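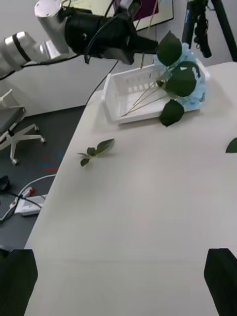

A pale blue hydrangea in a white slotted basket, with a loose sprig of leaves on the table.

Denise Dobson stopped buying fresh flowers for her front hall in January. The heat vent there finished off a bunch in 4 days. She now keeps two sets of artificial stems and changes them with the season.

Most of the work is sorting. Dobson lays everything out on a white table, where stray leaves are easy to spot, and puts the blues in first. Hydrangeas take up the most room, so they decide how wide the arrangement will be. 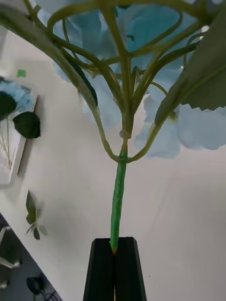 The underside of a hydrangea head, where thin stalks branch from a taped stem.

Uwe Seidel, who teaches an arranging class at the Lirnlow craft hall, tells students to look at a flower from below before buying it. "People only check the petals," he says. "Look at the joint. If it wobbles in the store, it will droop at home."

Roses need less space and more height. Seidel sets the stems so they cross low down and lean apart at the top.

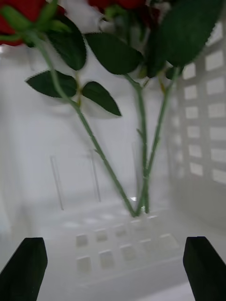
Three thorned green stems meet low down, with serrated leaves above.

Leaves come last. Dobson bends each one away from the stem by hand and moves any that hide a bloom.

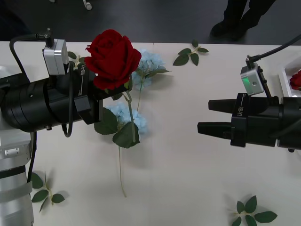

She likes one red rose against the blue and leaves the rest of the reds in their box until winter. Dusting is done with a soft paintbrush, working from the center of the bloom out.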